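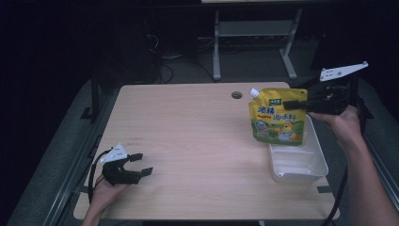 A yellow spout pouch over a white tray on a pale tabletop.

GARNESVILLE — The spout pouch, long the property of toddlers and marathon runners, is coming for the pantry shelf. Gasturier, the local sauce maker, will move 2 of its table sauces out of glass and into stand-up pouches in February, a decision that has drawn 336 written comments from customers, most of them from people with feelings about jars.

"I had one letter that ran to four pages," said Sorin Dumitrescu, who runs packing for the company. "It was mainly about lids."

The first run will be 3,264 pouches, packed by hand into trays. Dumitrescu said a case of them weighs roughly half what the glass did, and drops better.

Saoirse Ó Flaithearta, owner of the Jidon grocery on Fang Street, has cleared a shelf for the new line and has kept a few jars behind the counter for what she called "the holdouts." She counts herself among them.

The price stays the same. So does the mustard, which remains in glass for now.

We use cookies to improve your experience. By continuing to browse, you accept our cookie policy. Accept | Manage settings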